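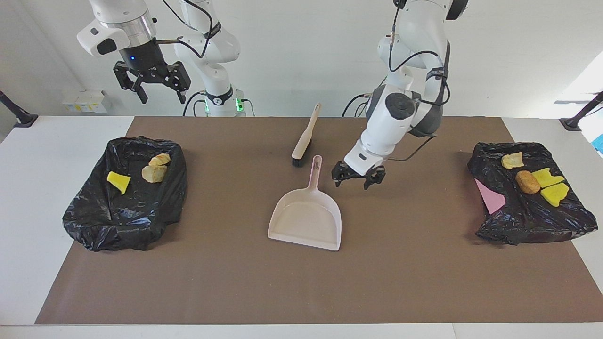 Attachment 1. Station layout with both arms over the mat, dustpan and brush at center, one bag on each side.

Shared Workcell Practice Forum > Bimanual Stations > Draft Guidance
Thread: Clause on grippers holding above loose plastic film

cellrules_flevholm
Posted Tue 20 November
The Flevholm working group invites comment on clause 2 of the draft guidance for two-arm tabletop stations. The current text reads as follows:

"Where open bags or other thin film lie within reach of either arm, each gripper shall hold at a stated clearance above the work surface before any motion begins. The operator shall confirm the position of all film edges before release."

The attachment is provided for reference. Both bags are spread open and contain food and sponge pieces, and the grippers point down over the work. Members are asked to state whether the clause is workable at a station of this kind and whether the clearance should be given as a number. Comments received before the April meeting will be entered in the record.

warov_safety
Warov supports the clause. Our site log lists 1368 runs with film on the table, and the stops we had to review nearly all began with a finger catching a bag edge during a sideways move. We would add a sentence requiring sideways travel to take place above the clearance height only.

benchlead_n
I must disagree in part. A sweeping task cannot be done above a clearance height. The brush has to travel at the level of the mat, and so does the dustpan. If the Warov sentence is adopted as written, every sweeping task becomes an exception and the clause loses its force.

warov_safety
The point is accepted. "Sideways travel without a tool in hand" would meet our concern.

quietmargin
I support the amended wording. I also ask the group to consider the cloth or paper sheet at the edge of the right-hand bag. It is partly tucked under the plastic. The draft speaks of film edges and says nothing of other flat items lying under or against the film. If one is pulled, the other may follow.

cellrules_flevholm
That is a useful observation. Would "film and any item in contact with it" be sufficient?

quietmargin
In contact with it from outside, yes. Contents are a separate matter and belong in the task plan.

virier_integration
Virier does not support a fixed number. We run stations with a working width of 700 mm and others at 552 mm, with different fingers on each. The clearance should be set by the site and written on the station sheet. A number in the guidance will be copied without thought.

benchlead_n
Without a number it will simply be left blank. I have reviewed station sheets where the space read "adequate." A default value that a site may change in writing would serve both purposes.

virier_integration
We could accept a default if the guidance states plainly that it is not a limit.

bite_user_group
A question on behalf of members using the Bite controller. Does "before any motion begins" apply after a pause? On our systems the arms resume from where they stopped – this may be below the clearance. Raising both arms first would add a motion of its own near the film.

warov_safety
In our view a pause should be treated as a new start. The operator checks the film again and the arms rise straight up before anything else.

bite_user_group
Our members will object to that for short pauses. We will submit separate wording.

cellrules_flevholm
The following changes will be carried into the next draft: sideways travel without a tool in hand to take place above the clearance; "film and any item in contact with it from outside"; a default clearance that sites may change in writing. The treatment of pauses remains open. Members with records of restarts over film are asked to post them in this thread.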